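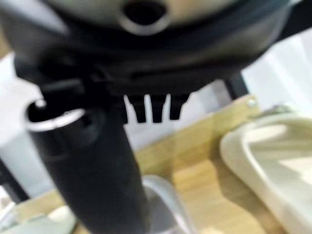 Fig. 7. Wooden top with raised edge, corner screw and black post.

Section 4. Fitting the tabletop and the raised edge

Before you start this section, the lower frame of your Olisell table must be standing on its four feet and the cross bars must be fitted as in Section 3. The screws of the lower frame should be tightened only by hand at this moment. You will tighten them fully in step 14.

This section is valid for the Olisell table with wooden top and upright posts. If you have bought the version without posts, please skip steps 9 to 13. The top and the edge are mounted in the same manner on both versions.

What you need for this section

Tabletop
Edge strips, two long and two short
Corner screws with round head, bag C
Wood screws for the underside, bag D
Upright posts, black, with end caps
Post bolts and washers, bag E
Hex key 6 mm (supplied)
Cross-head screwdriver, medium size (not supplied)
Soft blanket or the flat cardboard from the packaging
A dry cloth
Pencil

Caution: The tabletop is heavy. Two persons are needed to lift and turn it. Do not stand it on a corner, even for a short time. The corner will be pressed in and it can not be repaired with sanding.

Caution: Keep the screws and the end caps away from small children.

Note: Leave the tabletop in the room for one night before you fit it. Wood takes and gives moisture, and a top which comes from a cold delivery van may be slightly bent. In most cases it becomes flat again by the next morning. If you unpack on Wednesday in the evening, do the fitting on Thursday.

4.1 Preparing the tabletop

1. Lay the blanket or the cardboard on the floor. Check that there are no staples left in the cardboard.

2. Put the tabletop on it with the good side down. The good side is the one without drilled holes. On the underside you will find a small arrow, printed near one of the short sides. The arrow shows to the back of the table.

3. Wipe the underside with the dry cloth. Drilling dust stays often in the holes. If a hole is full, turn the top on its long side with the help of the second person and knock on it softly with the hand.

4. Look over all four sides of the top. The grain should be closed and smooth to touch. If you feel a splinter, remove it now with fine sanding paper, always in the direction of the grain.

Note: The wood is a natural material and the strips in the surface are not all of the same color. Lighter and darker strips beside each other are normal and they become more similar after a few months in daylight. Do not leave a box or a table mat on one place during this time, otherwise a lighter spot will remain under it.

4.2 Fitting the raised edge

The raised edge stops pencils, screws and other small things from rolling down from the table. It goes on all four sides. You may leave away the front strip if you prefer to rest your arms on a flat surface. In this case please close the holes on the front with the wooden plugs from bag C.

5. Lift the top onto the lower frame, now with the good side up and the arrow to the back. One person stands at each short side. Lower it slowly and keep your fingers on the outer side of the frame.

Caution: There is a risk of crushing the fingers between the top and the frame.

6. Move the top until the distance to the frame is the same on the left and on the right. A folded piece of cardboard can be used as a measure. Make a thin pencil mark on the underside when the position is correct.

7. Place the long edge strips first, then the short ones between them. The side with the rounded corner looks up and to the inside. Press each strip against the top by hand and look along it from the end. It must be in one line with the side of the table. If you see a gap, take the strip off and check if there is dust or a piece of packing foil behind it.

8. Put one corner screw in every corner and turn it with the screwdriver until the head touches the wood. Do not tighten further yet. When all the corners have their screw, go around the table one more time and give each a quarter of a turn.

Caution: Do not use an electric screwdriver for the corner screws. The screw stands close to the end of the strip, and with too much force the wood will split along the grain.

Note: The round head of the corner screw stays above the wood. This is correct and the head should not be sunk in. If it disturbs you, felt dots can be glued over it.

4.3 Fitting the upright posts

The posts carry the upper rail, the lamp and other accessories from the Karavton range. Each post is 777 mm long when measured without the end cap. All posts are equal, there is no left one and no right one.

9. Take the plastic cap away from the lower end of the post. Keep the cap for the upper end.

10. Hold the post on the outer side of the frame, behind the raised edge. Between the post and the edge there should be a small distance, so that a sheet of thick paper can pass. If the post touches the wood, loosen the wood screws in the underside and move the top a little to the front.

11. Put one washer on each bolt, then insert the bolts from the inside of the frame. Turn them with the fingers as far as it goes. If a bolt stops after one or two turns, it stands crooked. Take it out and begin again.

12. Check the post with a spirit level, or compare it with a door frame which you know is straight. Check it from the front and also from the side.

13. Tighten the lower bolt with the 6 mm hex key, then the upper bolt, then the lower one again. Push the plastic cap on the upper end of the post.

Note: If your posts were delivered with scratches in the black coating, a touch-up pen is available from your dealer. Please do it before mounting the upper rail, afterwards the place is difficult to reach.

4.4 Final tightening

14. Go now back to the lower frame and tighten all screws which were left loose in Section 3. Begin with a corner, and continue with the corner diagonally opposite.

15. Screw the wood screws from bag D through the frame into the underside of the top. The holes in the frame are oval. Place the screw in the middle of the oval, so the wood has space to move in summer and in winter.

Caution: Use only the screws from bag D for the underside. Longer screws will come through the surface.

16. Lay both hands flat on the top and push it to the left and to the right. The table should not move. If it rocks, turn the adjustable foot under the corner which is free until it has contact with the floor.

17. Measure the height from the floor to the surface. With the feet fully turned in, it should be 81 cm. When the feet are turned out the table becomes higher, and the difference between the feet should remain small.

4.5 Load

The table carries 80 kg when the load is spread over the surface. Heavy things should stand over the frame and not in the middle of the top. Please do not sit on the raised edge and do not lift the table by it. To move the table, take off the things that are standing on it, hold the lower frame with two persons and carry it. Do not pull it over the floor, also when the distance is short. The posts are not handles.

4.6 Surface care

The top is delivered with one layer of oil. We recommend a second layer after the fitting, before the table is used for work. At our workshop we use Vikance wood oil, clear, but any colorless oil for indoor furniture will do.

Put a small amount on a cloth and rub it in the direction of the grain. Do not forget the inner side of the raised edge and the narrow line where the edge meets the top. Dirt likes to collect in this line. After 15 minutes wipe away everything that the wood did not take. Leave the table for one night.

Caution: Cloths with oil can catch fire by themselves. Lay them flat outside to dry, or put them in a metal container with water and close it.

For daily cleaning a damp cloth is enough. Liquids should be wiped up soon, in particular at the corners. Water can go down along the corner screw and leave a dark ring around it. A fresh ring can often be removed with fine sanding paper and a drop of oil.

Light from a lamp or a window gives bright reflections on an oiled top. If this is tiring for the eyes, rub the surface lightly with a fine sanding pad before the second layer.

4.7 If something does not fit

The corner screw turns but does not become tight. The hole is worn out. Remove the screw, put a wooden toothpick with a drop of wood glue in the hole, break it off at the surface and wait until the glue is dry. Then insert the screw again.

The edge strip is longer than the top. Check if a long and a short strip were exchanged. If not, the top is probably dry from heating. Wait a few days and compare again.

The post leans to the back. The washer is missing or it lies under the wrong side of the frame. See step 11.

There is a squeaking noise when you write. Mostly it comes from the wood screws in the underside. Loosen each by half a turn, press on the top over the screw and tighten again.

A part is missing. Write down the letter of the bag and the number on the label of the carton, and contact the shop where you have bought the table. Customers of the Ní Mhurchú store can also get single screws and caps at the service desk, please take one old piece with you for comparison.

Steps and measures in this section checked by Dušan Říha, April edition.

Continue with Section 5, Upper rail and lamp holder.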